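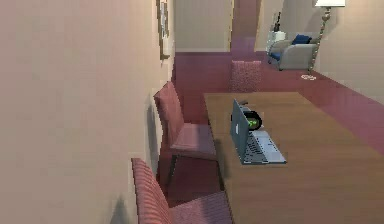
Three chairs along the wall. Plenty of room for whoever comes.

Just turn up

Dec 15, 2018

Quick one before the Christmas rush, and I mean quick, the kettle's on and I've a train at lunchtime.

My complaint is the visit. We've made it into an appointment. Seeing a friend in their own house now takes a thread of messages, two changes of date, a reminder the night before and a text from the corner saying "outside!" as if knocking were an act of violence. I think it's made us lonelier and I think we should stop.

I grew up in Adby, terrace house, back door. People came in by the back door. Aunts, the man about the gutters, children belonging to other streets. My mother would carry on with whatever she was doing, ironing mostly, and the visitor sat down and talked at her. Twenty minutes, sometimes less. Off they went. No cake. If there was cake they'd come on the right day, that's all, and if there was a row going on they backed out again and came tomorrow.

I'm not saying it was paradise. Some of those aunts were hard work. There was one who stayed through the news, the film and the weather, and you could not shift her. My father used to go and stand in the yard. But nobody had to be organised to have company, and that matters more than people think, because the ones who most need company are very often the ones who can't organise anything. New baby. Just been widowed. Bad back, bad month, no money to go out. Ask those people to pick a date and you won't see them till spring.

Kavitha Reddy and I have been friends since college. She lives on the 509 route, so do I, thirteen stops. I worked out in September that we'd seen each other twice since the new year. Twice! Both in Tosh, which is a perfectly good café with very hard seats and a man who wants your table. We'd sat there with our coats on our knees doing the headlines. Job, mum, boiler, knee. You get through the headlines in an hour and then you've had your visit, and you've learned nothing you couldn't have got from a Christmas card.

What you miss in a café is the nothing bit. The bit where one of you is looking for the scissors. Kavitha once told me the worst thing that ever happened to her while we were both trying to get a duvet into its cover. I don't think she'd have said it across a table, with me looking straight at her waiting for it. Beds are good for that, so is washing up, so is shelling peas if anyone still does.

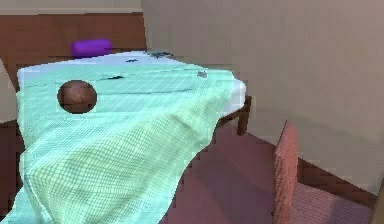
So a house is better than a café. Any house. And the reason we don't use them, as far as I can make out, is that we're ashamed of them.

Tidy shame. Everyone has it. I have it badly. I'll have the whole conversation in my head, ooh, I could ask her in, but there's the landing, there's the washing on the radiators, the bathroom wants doing. And by the time I've been through every room she's at her own front door. I blame the telly a bit. I blame all those pages of cushions. We've looked at so many rooms with nothing going on in them that our own look like a burglary.

Aparecida Coutinho, who I used to share an office with, won't have it. She has people in all the time and her kitchen is, well, in use. First time I went round there was a bicycle wheel in the sink. She moved the wheel, filled the kettle, put the wheel back. No sorry about the mess, none of that. I was so relieved I stayed till dark. The apology is the worst part of any visit if you ask me, becuase then the guest has to say oh no it's lovely, and now you're both lying and you haven't got your shoes off.

I asked her once whether she minded people just arriving. She said sometimes she minds very much, and then they're in, and it's fine. And if it isn't fine she says "not today" and shuts the door. That's all it takes. Two words. We've built a whole machinery of diaries and apps to avoid having to say two words to someone who likes us.

Speaking of apps. My nephew has put me on Sturnisico, where you all fill in which evenings you can do and it goes green when there's a match. Five of us on there trying to arrange a supper. It has never gone green. It's been orange. I had a message from it at 9.59 at night telling me to "nudge" my own sister. I rang her instead and she said come now, so I went, in slippers, and we had toast.

Now the objections, because I've had them all at work.

People are busy. Yes. A drop-in is shorter than an arrangement, though. It's the arranging that eats the week, and once you've arranged a thing for a month you can't very well leave after a quarter of an hour.

People work nights, people have babies asleep. Right, so learn your friends. You used to know that you didn't knock at number 2 before noon. It was just known.

Some people really do hate it. They do, and I beleive them. If you're one, say so, and your friends will message first. I'd only ask you to check whether it's the visit you hate or the landing.

And the safe-at-home one, the home as a refuge, a place to shut the world out. I've some sympathy there. After a day of other people I want a wall to look at and no one speaking. But an hour of wall does me nicely. A week of it, and I start talking to the radio. My neighbour at Ladisora Court, the flats where I lived after the divorce, went a whole winter like that. Lovely quiet flat. She told me afterwards she used to buy stamps one at a time.

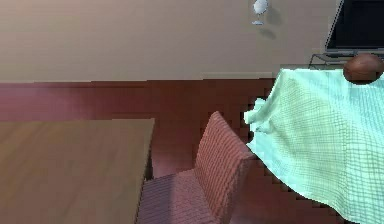 What I'd like you to do

Pick someone within a bus ride. Not your best friend, they'll think something's wrong. Someone you always say "we must" to.

Go round. Bring nothing, or bring something daft, a lemon, half a loaf. If you bring wine it's an occasion and they'll start looking for glasses.

Stay standing if they're standing. Leave before they want you to. Half an hour is loads.

If they say not today, say righto and mean it. Go home. Try again in a fortnight.

And when somebody knocks at yours, don't look behind you at the hall. Just open it. Clear one chair. The rest of the room can stop as it is.

Right, train. I'm stopping at Kavitha's on the way to the station, she doesn't know yet.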